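Security deposits, Clekar Property Group, Oct 14, 2020
Speaker notes, second half

Pick up at the walk-through. Remind them the form gets signed by both sides before keys change hands – no exceptions for renewals.

Albers Court: 24 units, one shared form, and most of our disputes last year. The form had no line for existing damage. Show the old version, then the new one. Give them a minute to read it.

Deposit there is $1400. The itemized list goes out within 30 days of move-out. Check the lease in case it sets a shorter time.

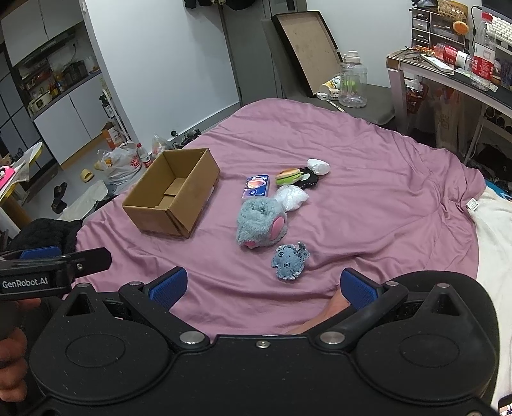 One tenant at Rorby Street wrote back that a list saying "cleaning, $907" told her nothing, and that she would have paid without arguing if the receipts had been attached. Read that slowly. Then ask who in the room attaches receipts now.

Normal wear: faded paint, small nail holes, worn carpet by the door. Skip the carpet chart if we are running late.

Last point – partial refunds go out with the list, in the same envelope. Questions, then break.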